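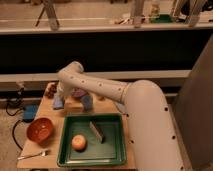
# Apples from September are getting soft and mealy, what is wrong with my storage?

**Ehsan Baloch**
posted December 29, 2020

Hello to all. I hope this is the correct section, I did not find one for storing food.

In September we picked many apples from the trees of my wife's uncle, near Jelivora. He does not know the names of all his trees. One is a yellow early apple, and he calls it only "the summer one". The second is red with stripes, quite sweet. The third is green and very hard, and so sour that the children refused it when we picked it. I put them all in cardboard boxes from the supermarket, in three or four layers, and the boxes are standing in the back hallway of our apartment. There is no radiator there. I put a thermometer on the floor and in the morning it showed 51 degrees (Fahrenheit). In the afternoon it is a little more, when the door to the kitchen stays open.

Now the situation is like this. The yellow ones were finished already in October, I mean they became like wet flour and we threw away most of them. The striped ones are now soft, and the skin is a little wrinkled and feels greasy when I touch it. The green ones are still hard but I found four with brown spots. In the same hallway I keep also the potatoes, in a sack, and they have started to sprout.

My questions are:

- Is the hallway too warm, or is it too dry, or both?
- Is the greasy skin something bad? Can we eat these?
- Should I wrap every apple in newspaper? My mother did it, but she had a real cellar.
- Can I move everything to the balcony now? It faces north. At night it is sometimes below freezing, but not every night.

I have a normal refrigerator and it is already full most of the time, so "put them in the refrigerator" helps me only a little. I don't want to buy a second one.

Thank you in advance, and sorry for the long text.

---

**Foley**

Too warm. Put them in the refrigerator. The soft ones make into sauce.

> **Ehsan Baloch:** Thank you, but as I wrote, the refrigerator is full.

> **Foley:** Then make more sauce, and the refrigerator will not be needed :)

---

**Shagufta Tanoli**

Hello Ehsan, I have stored apples in an apartment for several winters, so I will try to go through your points. I made most of the same mistakes in my first year.

**The temperature.** Yes, 51 is too warm for a long storage. Apples like to be just above freezing, between 30 and 35 or so, and up to 40 is still good. At the temperature of your hallway they continue to ripen quite fast. You can still keep apples there for some weeks, but you can't expect that they will last until spring.

**The kinds.** I think this is the larger part of your problem with the yellow ones. Early apples don't keep. It would be the same even in your mother's cellar. They should be eaten or cooked in the first weeks, and next year please don't give them a box at all. The late, hard and sour ones are the real keepers. Taste your green ones again now! Many such apples are unpleasant when you pick them, and after two or three months they become much sweeter. Maybe the children will change their opinion.

**The greasy skin.** This is natural wax. Some kinds make more of it when they ripen in storage. It is not a sign of rot and you can eat the apple, wash it in warm water if the feeling is not nice. The wrinkles mean that the apple has lost water, so your air is also too dry. For eating fresh they are not so good anymore, but for baking they are fine. Brown spots are another matter. Take these four out today and look carefully at every apple that was touching them.

**The potatoes.** Please separate them. Ripe apples give off a gas (ethylene) and it has an effect on other things stored near them. Potatoes and apples also take smells from each other, and I once had a whole box of apples that tasted of earth. I can't promise that your potatoes sprouted from the apples, at 51 degrees they might do it alone. Still, another place is better. They want it dark, cool, and not in the same air.

**Wrapping.** I do it only for the best ones. The paper doesn't make the apple last longer by some magic, it just stops one bad apple from touching the next. I use plain paper without printing, or the thin paper that comes in shoe boxes. Newspaper works also, many people use it, I only don't like the ink on my hands. Don't wrap so tightly that you can't check them.

If you don't want to wrap, make one layer only. Four layers in a box is too much. The ones at the bottom get pressed, and you don't see them until it smells.

**The balcony.** It can work, and I do it myself, but not with an open cardboard box. Apples freeze a little below the freezing point of water, so one light frost at night is normally not a disaster, and a long cold night is. My way is this:

1. Take a picnic cooler, or a thick foam box. The one I have is an old Oltis with a broken handle.
2. Put folded newspaper or an old towel on the bottom.
3. Lay the apples, sound ones only, stems up if they fit so. No apple with a bruise, a cut or a missing stem.
4. Put the thermometer inside, among the apples. The temperature of the outside air doesn't tell you enough.
5. Close the lid, but leave a gap as wide as a finger. On the coldest nights I close it fully and put a blanket over it.
6. Keep it against the wall of the house, off the floor, and out of the sun.

I look through the box once a week. If an apple does freeze, don't touch it while it is hard. Let it thaw slowly where it is. Sometimes it survives, if not, it goes to the pot.

For the dry air: a plastic bag with several small holes, not tied, keeps the wrinkles away quite well. I put maybe a dozen in one bag. Without holes you get drops of water inside and then mold.

And for the striped ones I would not try to save them. Peel, slice, cook with a little water and a stick of cinnamon, and freeze it flat in bags - it takes less room than you think. Dried rings are also good, if you have patience with the oven. Mine need most of a day at the lowest heat with the door a little open.

I hope the green ones make it to March.

> **Ehsan Baloch:** Dear Shagufta, this is more than I hoped for. I moved the potatoes to the storage closet under the stairs and took out the four spotted apples. There was a fifth one under them. I also tasted a green one and it is really good now, like a different apple. We have a cooler from Eta with thin walls, do you think it is enough with a blanket?

> **Shagufta Tanoli:** With thin walls I would put cardboard around the inside too, and bring it into the hallway on hard frost nights. Check the thermometer in the early morning, that is when it is coldest.

> **Ehsan Baloch:** I will do it so. The striped ones are on the stove already.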